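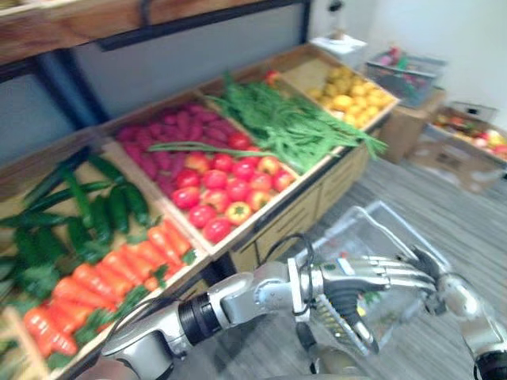 A fault that stops the arm is always to be preferred to one that does not, Zoriana Bondarchuk remarked early in the conversation, and the fault of September was of the second kind.

Pomodow uses its training shop, with its stand of imitation fruit and vegetables, to prepare two-handed machines for picking grocery orders. Ms Bondarchuk is responsible for safety there. She agreed to discuss the incident on condition that the operators were not named.

"The hand had been told to open above the basket and to withdraw," she said. "It reported that it was open. One finger had remained closed on the handle, and the arm went on lifting."

The basket was carried sideways into the stand. An operator stepped forward to free it before the emergency stop had been pressed. No injury resulted, but the matter was recorded as a near miss, the only one in 2,637 runs.

Rinetti, which maintains the hands, traced the fault to a position sensor in the finger joint. The sensor had kept its last good reading when its cable worked loose. Ms Bondarchuk does not regard the cable as the principal failing.

"Cables come loose. Our software accepted a reading that had not changed for 200 milliseconds while the joint was under load. That was our decision and it was a poor one."

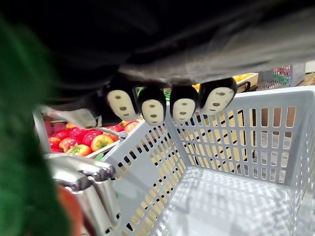
Basket work in the training shop, from the wrist camera.

The arms were withdrawn from use for 6 weeks. Any reading that fails to change during a commanded movement now halts both of them, and the operator's line on the floor has been moved back.

Asked whether the work had become slower, Ms Bondarchuk said that it had. "We have had 539 halts under the new rule, most of them unnecessary. I have been asked to relax it and I have declined."

A further review with Rinetti is to follow.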